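Home | Current Issue | Archive | Authors | Contact

Filed under: Household Studies, Laundry and Textiles

4.2 Why the bags go unused

Of the 300 households that returned our survey, 229 owned at least one mesh laundry bag. Only 27 had used one in the week before answering. The rest of this section tries to account for the gap, which is larger than the one we found for exercise equipment and nearly as large as the one for fondue sets.

Price does not explain it. The bags are cheap, and many arrived free in a pack with something else. Nor does ignorance. Most people could tell us exactly what a bag is for (keeping hooks, straps and thin knits away from everything else in the drum) and several did so at length, with real conviction, before admitting that theirs was still in a drawer. Rawat and Medeiros called this pattern "loyal neglect" in their study of salad spinners, and we have borrowed the term with thanks.

What people objected to was the sorting. A bag asks its owner to decide, at the end of a long day, which clothes deserve protection. Respondents disliked this decision in proportion to the number of people they washed for – parents of three or more were close to hostile. The type of bag hardly mattered. Fine-knit nets of the kind in Figure 3 were abandoned as readily as the stiffer zippered ones sold by Okano and Prado.
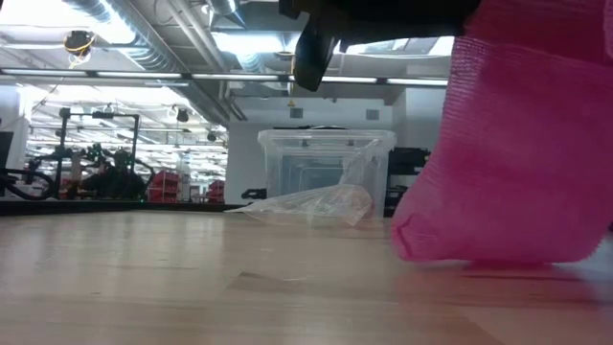 Figure 3. Mesh bag, fine knit, pink.

Simone Bastos, reading an early draft, objected that we had the cause backward: people stop using the bags after the first sweater is ruined anyway, and the talk about sorting comes later, as an excuse with better manners. We went back to the diaries with this in mind. A ruined garment appears in some of them, but usually well after the bag had been retired, and in two cases the garment was blamed on a spouse.

We also considered storage. Bags kept on a hook near the machine were used more often than bags kept anywhere else, though households that install hooks may simply be the sort that use things. Our data cannot separate the two, and a larger sample, say 1000 homes, would probably just give us more hooks to argue over. Section 4.3 turns to dryer sheets, where feelings run higher.

Contact the editors | © Household Studies, all rights reserved | Back to top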